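Folding and Storing Long Garments in a Small Bedroom

Project report, Household Textiles module
Submitted 21 May 2019

1. Why I chose this subject

Most of the long clothes in our house are kept in one chest at the foot of the spare bed. They are tunics, kurtas and dresses, mainly printed, and several have embroidery at the neck. They come out creased every time. I wanted to find out whether the way we fold them makes a difference, or whether the creases come from the chest being too full.

The module asked for a practical question that could be answered at home with ordinary equipment. I had first planned to compare washing powders but dropped this in February, as I could not get enough matching cloth.

2. Materials

I used garments we already owned, a spare double bed with the quilt left on, a tape measure, acid-free tissue paper and a notebook. The tissue was a pack of 500 sheets sold under the name Lemma, far more than I needed. For storage I used the chest and a zipped fabric box from Lutetti. The box came from the same shop as the tissue and has the stock number 2526 on its label, which I give here in case another student wants the same size.

I did not use an iron at any point after the start. Everything was pressed once, left to cool flat and then folded.

3. Methods compared

Method A was the way we have always done it. The garment is held up by the shoulders, the sleeves are tucked behind and the whole thing is folded in half, then in half again. It is done standing up and is fast.

Method B was done flat on the bed. The garment goes face up first, so that the lining can be checked, and both sleeves are pulled straight out to the sides. Then it is turned over, the sleeves are laid down the back and the hem is brought up in two folds. A sheet of tissue goes inside each fold.

Method C was rolling from the hem, with tissue on the inside only.

Each folded garment was left for seven days, then opened and looked at by a window in the morning. I gave creases a mark of none, light or heavy. I marked the neck, the sleeves and the body separately - this turned out to matter, as the neck often behaved differently from the rest.

4. Results

Method A gave heavy creases across the body on every cotton garment. The sleeves were worse than the body. Where a sleeve had been tucked in without being smoothed, it kept the mark of the tuck.

Method B gave light creases on the body and none on most of the sleeves. The fold lines could still be seen but they were straight, and they dropped out after an evening on a hanger.

Method C gave almost no creases on plain garments but did badly on anything with a stiff collar or an embroidered panel. The panel does not want to roll and the cloth beside it puckers.

The fabric box was better than the chest for all three methods. I think this is a matter of weight. In the chest the lower garments had everything else on top of them.

5. Problems

Linings were the main difficulty. A lining that is slightly loose will slide below the hem when the garment is moved, and if it is folded like that it sets into a ridge. I started checking the hem before each fold and pulling the outer cloth level with the lining. Necklines also needed care. A gathered or soft lining at the neck bunches up when the garment is laid down, and it has to be opened out with the fingers.

The bed was not an ideal surface. A quilt gives under the hand, so it is hard to get a sharp edge, and a wide garment with its sleeves out takes up most of the space between the pillows and the foot. A table would be firmer, but ours is too narrow.

I had also meant to test a crease spray called Dulusura. I left it out after it marked a scrap of silk.

6. What I would change

I would keep to one type of cloth. My garments were a mixture, and it is hard to say how much of the result is due to the fold and how much to the fibre. I would also leave them longer than a week, as clothes in our chest usually stay there for a whole season.

We now use Method B for everything with a worked neck panel and Method C for plain things. The chest has been kept for blankets.
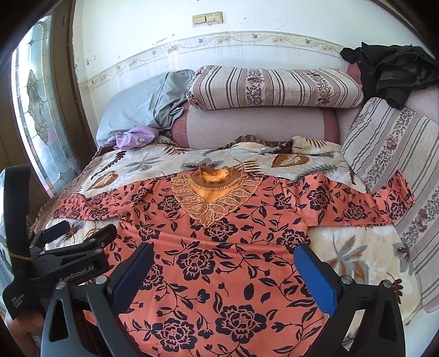 Pressing before storage is the other part I would look at again. I pressed everything on the wrong side through a cotton cloth, including the linings, and did not record the iron setting, so that step cannot be repeated exactly from my notes.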